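Jarel puts robots on the packing bench, and our people get their afternoons back

I'm Britt-Marie Rustad, I run the packing room at Jarel, and I'm so happy to finally share this! Our marker sets now get packed by robot arms. 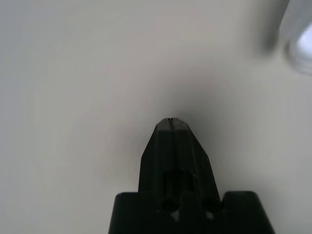 Gripper fingers closed over the white surface. Photo: Jarel

We fill 4000 cases a month, and sore wrists came with the job.

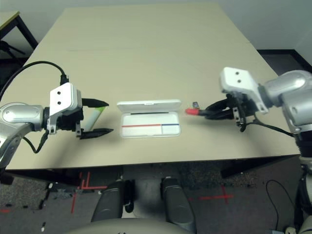
All 60 of us are staying (I asked first!), and packers are training as robot operators through May.

Press contact: Arvid Blomqvist, Jarel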